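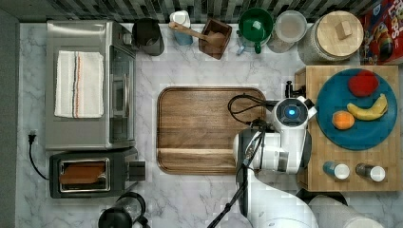

The Counter Question

29/10/2020

My mother's rule was that a kitchen counter should have nothing on it at bedtime but the lamp. We didn't have a lamp. She meant it as a sort of aspiration, I think, like people who say they're going to read more history.

I have lived in this place for eight years and have never once gone to bed with a bare counter. I've got a toaster oven and a toaster. Visitors bring this up. Why both? Because the toaster does toast and the toaster oven does everything else, and when the toaster oven does toast it takes so long that you've eaten the cheese by the time the bread is ready. I've tried giving one of them up. The regular toaster went to live in the hall closet for ten days one November and I thought about it every morning.

The top of the toaster oven is also where the kitchen towel goes, the white one with the stripes, folded. I know. Before it gets switched on the towel moves to the oven door handle, and after that it comes back when everything has cooled off. There's a perfectly good hook by the sink that I put up myself and have used for a shopping bag ever since.

Then there's the lineup along the mosaic tile. A canister, a wooden box with a wooden spoon in it, the green mug, the big jar with the round wooden lid. I bought the jar at Huvby, the home store out past Londidville, the summer I was going to make my own granola. The granola was fine. It tasted like a craft project. These days the red cereal box stands at the far end and the jar gets to feel important. I do like the little square knob on the lid, and I'd be lying if I said the knob wasn't most of the purchase.

The fruit is a newer development. It used to live in the refrigerator drawer, where oranges go to be forgotten until they weigh nothing. My neighbor Declan Mac an tSaoi told me to put it on a plate where I'd walk past it, and I told him that was the kind of advice you get from a dentist's waiting room. So now there's a teal plate on the butcher block with an apple, a banana and an orange on it, and I eat more fruit, and I haven't mentioned this to Declan.

What I refuse to give up is the middle. The cutting board sits there with nothing on it and nothing is allowed to land on it. Mail goes elsewhere. Keys go elsewhere. I once found a library book on it and moved it with more feeling than the situation called for. If the board is clear I'll chop an onion and make dinner, and if it isn't I'll have cereal standing up – see red box.

I did price out a shelf for the rest of it. The Naden catalog has a wall unit in oiled oak for 500 dollars before shipping, and the diagram shows 19 separate pieces of hardware. I'm leaving the spoon where it is.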